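Sun 23 December

Quiet day, so a good one for finally putting the Burnitico fingers (the long pointy ones) up against the old Trolum pads on plates.

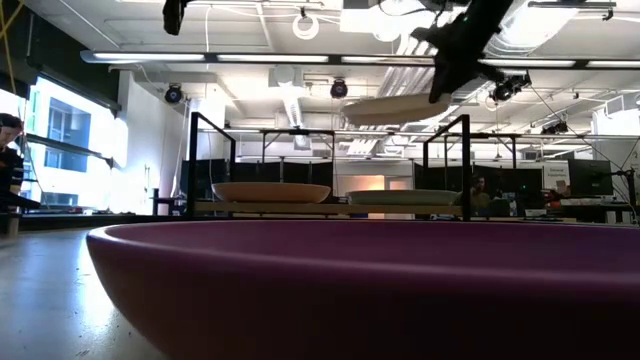

Which one is kinder to a thin rim? The Burnitico, easily — the Trolum pads want more rim than these dishes have to give.

Grip force stayed at the November setting on both arms, with the wait at close set to 600 ms. I'd love to try it shorter, but one thing at a time! 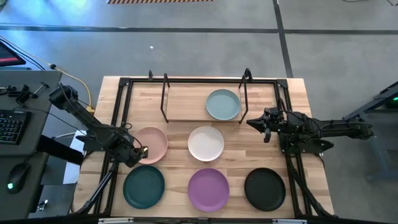 Home poses still need a proper think. I like the right arm parked low over bare wood like that, gripper empty beside the white plate, but it's a long trip back up to the rack and the Liu controller dawdles on it.

Wrist view is good enough to keep, and I've saved it as run 174 so
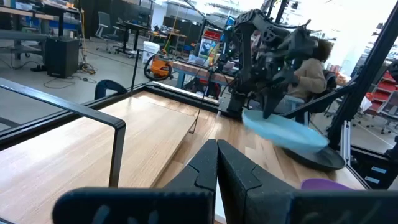 we can all argue over the exposure later. Fasimetti lens next, if it ever arrives.

Approach angle is the last bit. I'd come in flatter on the far row, particularly for the pink plate, with that wire support standing right at its outer edge. Two more tries at 2 degrees less, then tea.
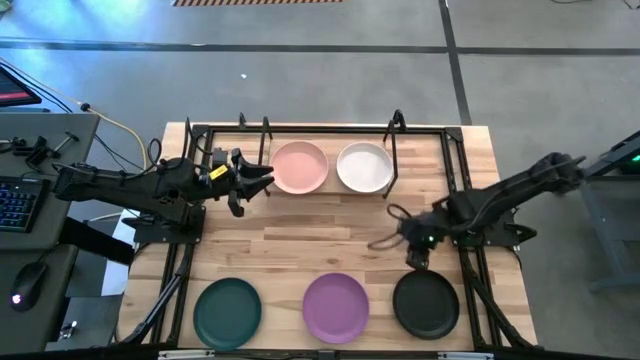

Colour order for the plates I'll leave alone for now. The near row stays teal, purple, black, and it makes my notes so much easier to read back.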